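4.2 Does stored food or practiced skill predict a better outage?

The claim we set out to test is common in household preparedness guides: a family that practices skills will do better in a long outage than a family that only stocks supplies. We found it repeated in nearly every guide we read and tested in none of them. The usual support is a story told by someone who already teaches the skill in question.

Our sample was small. We recruited 18 households in Hawthorne and asked each one to live for a long weekend in August with the power and water shut off at the main. Half had taken the Umport course, which covers fire starting, water treatment, basic first aid and cooking without a stove. The other half had taken no course and were given a stocked tote instead. Both groups kept a written log. 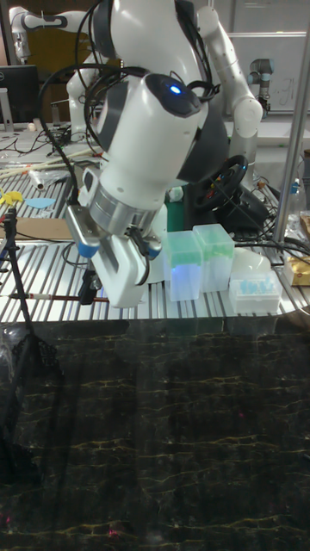
Figure 3. White robotic arm with parallel gripper above a slatted metal worktable.

The course group reported more confidence before the weekend began. We put little weight on this. People who have just paid for a course and spent their evenings on it tend to say it worked, and the confidence scores did not track anything we could measure later. Two of the most confident households ran short of treated water on the first night. Both had learned the method well enough to explain it to us, and neither had worked out how much a family drinks and washes with in a day.

The stocked group had the opposite problem. They had enough of nearly everything and used it badly. One household opened the largest cans first and threw half the food out. Another never found the manual can opener, which was taped under the lid of the tote. It would be easy to read these cases as proof that skills matter more, and earlier writers have done so. We think they show only that a tote packed by somebody else is hard to use. 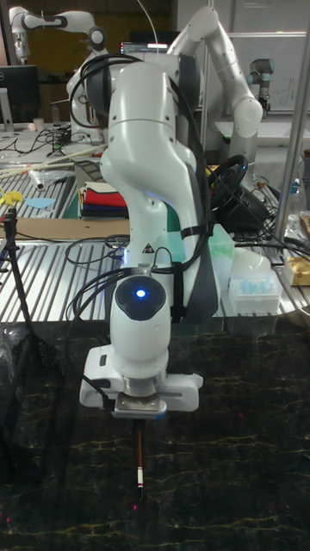

4.3 Water

Each adult was told to plan for 2000 milliliters of drinking water per day, with cooking and washing counted apart. Logs from both groups show that the washing share was guessed too low. The course teaches boiling and bleach treatment, and on the posttest most people got the steps right. In the logs, however, several skipped the waiting time when children were thirsty. A skill that is dropped under mild pressure on a planned weekend should not be counted as a skill for a real emergency, and we scored it as missing.

Tijani, who coded the logs, argued for partial credit. Cifuentes, coding the same pages separately, gave none. We report the stricter score and note that the gap between the groups nearly closes when the softer one is used.
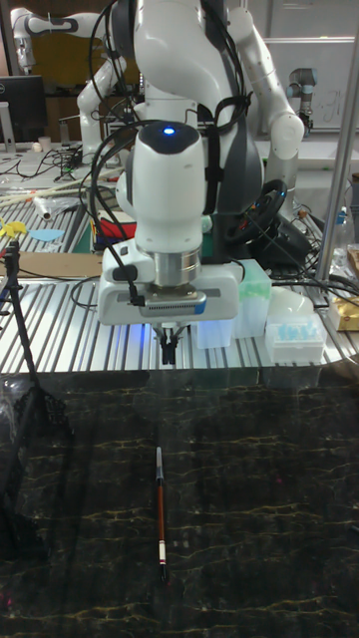 Fire starting is the skill most often praised in the guides, and it gave us the weakest results. Course members lit a fire faster than the others when the wood was supplied and split. Once they had to gather their own, the difference was gone. Part of the trouble lies in how the skill is taught, at a table, with good tinder and a steady hand. Practice over a smooth marble surface like the dark one in Figure 3's companion view, with two short fingers held slightly apart above it, tells us little about cold hands on uneven ground. The Trenow manual makes the same mistake with its bench drills and then treats the times as if they came from the field. We would like to see the outdoor times before accepting any of its tables.

We also asked how long the training lasted. At 12 weeks we called every household back and repeated the fire and water tasks without warning. Scores in the course group had fallen close to those of the stocked group. Only the households that had cooked outdoors in the meantime held their level, and they had been doing so before they ever signed up.

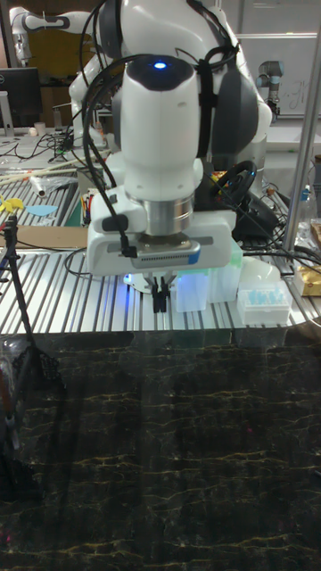

4.4 Limits

The households chose to take part, and all of them knew the weekend would end. None faced illness, bad weather or a frightened neighbor at the door. The Raltum checklist we used to score the logs has 200 items, many of which overlap, so a household that was good at one thing could collect points for it several times. We removed the plainest repeats and the ranking of the households changed, which gives us little faith in the original totals.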